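Jomham Shared Workshop
@jomhamworkshop
15 October 2025

1/ The Jomham Shared Workshop is pleased to report on the desktop assembly bench, a member project now in its second season. Posts in this thread are written on behalf of the bench group and will remain pinned until the November open evening.

2/ The purpose of the project is modest. Members wish to have two robot arms fit a processor and a memory module into an ordinary desktop computer, using parts that a household could obtain secondhand.

3/ The group is led by Till Grube, who is responsible for the arms and their programs. Friederike Fuchs is responsible for fixtures, printed parts and bench safety. Questions about either area should be addressed to the person concerned.

4/ The bench top is built from slatted aluminum extrusion. It replaced a board top that flexed under the weight of the arms. Fixtures can now be bolted at any point along a slot, and a position recorded in the evening is still valid the next morning.

5/ The computer is laid on its side with the panel removed, and the small parts wait on a gray printed fixture beside it. The arm collects each part from the fixture and carries it across to the board. 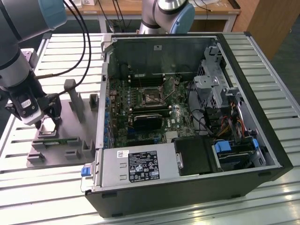 6/ Does a project of this kind require industrial equipment?

Small tabletop arms are sufficient for the work. The greater expense is time, chiefly the hours spent on fixtures and on teaching positions. Members who are considering a similar build at home are advised to budget for a rigid bench before they budget for a better arm.

7/ The current fixture is version 20. Earlier versions held the parts securely but left too little room for the fingers on either side. Friederike Fuchs has widened the clearances and lowered the front blocks. The drawings are available in the workshop folder under the name Teuber.

8/ Printed parts wear. A slot that has been used for several weeks becomes loose, and the module then leans by a small angle that the arm cannot correct on its own. Replacement plates are printed in advance and kept in the drawer marked Candgate. Please do not take the last one without starting another.

9/ The processor step remains the more difficult of the two. The part must be lowered flat into the socket, with the corner mark facing the correct way, and released without sideways movement. No downward force is to be applied by the arm at any stage. The retention lever is closed by hand for the present.
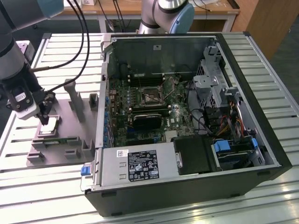

10/ Since the last report the group has moved the approach point higher and reduced the speed for the final part of the descent. The log now holds 3953 recorded moves, including those that were stopped early. Stopped moves are kept in the log and should not be deleted, as they are the most useful entries when a position has drifted.

11/ The most frequent cause of a stopped move is poor grip at pickup. A part taken slightly off center arrives slightly off center, and the error is then blamed on the socket. Members are asked to check the pickup position first.

12/ Memory modules present a different problem. The module must enter the slot evenly along its full length, and it needs a firm push to seat. The arm is permitted to align the module and begin the insertion. The final push is made by a member, with the arm stopped.

We use cookies to remember your settings and to measure visits to this page. By continuing to browse you accept their use. Accept | Manage preferences

13/ The following rules apply to all sessions at the bench. The arms are not to be run by a member working alone. Power to the computer is disconnected before it is placed on the bench. Wrist straps are worn whenever a board is handled. The stop button stays within reach of the person who is watching, and that person does no other work.

14/ The control program has been named Brutdale by its author, Till Grube. It reads a plain list of positions and moves through them in order. Members with no programming background have been able to edit the list after one evening of instruction. A copy of the list must be saved under a new name before any change is made.

15/ Cable routing on the arms will be revised before November. The present arrangement is serviceable but restricts the wrist at the far side of its travel. Suggestions are welcome, particularly from members who have solved the same difficulty on a printer or a small mill.

16/ Donations of older desktop computers are accepted, subject to inspection. Drives should be removed or erased by the donor beforehand. The workshop cannot take laptops, monitors or machines with swollen or leaking parts.

17/ Instruction evenings are open to all members in good standing. Places are limited to 2 per session so that each person has proper time at the controls. There are 43 names on the list at present, and they will be contacted in the order received.

18/ The next report will cover the revised cables and a first trial of closing the socket lever with the second arm. Till Grube considers this achievable by the open evening. Friederike Fuchs has asked that it be recorded that she does not.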